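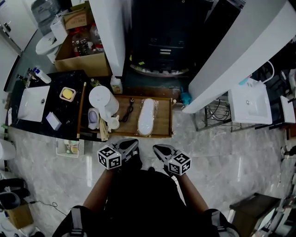

How often do the hand-held grippers need looking after? Every 52 takes, or sooner if a jaw starts to feel lazy.

So said Estrella Salinas, who had me for the afternoon at Hosport and plainly wanted her bench back. I had come to see a machine. The machine is mostly a person in a backpack, plus a good deal of housekeeping.

**Setting up.** The white cubes with the black markers come first. Each face gets wiped with a dry cloth, then checked under a lamp for scratches. A scuffed marker means a new cube, and the drawer of spares was fuller than I expected. Then the jaws: open, close, ten times, listening for a click. I heard several. Apparently they were the wrong clicks.

**Repair.** One gripper from the Nuratetti set was dropping its grip halfway through a squeeze. Two screws out, jaw off, a worn spring on the table. The new spring went in on the third try – the first two are somewhere under a cabinet. Estrella keeps a Fiser driver for this job and does not lend it.

**After a repair.** Back to the counter with the tray and the kettle, a short test take, then a line in the logbook. The December pages are mostly springs.

Lunch was 10 minutes. Hosoda, the next stop, has a canteen.

2023-02-19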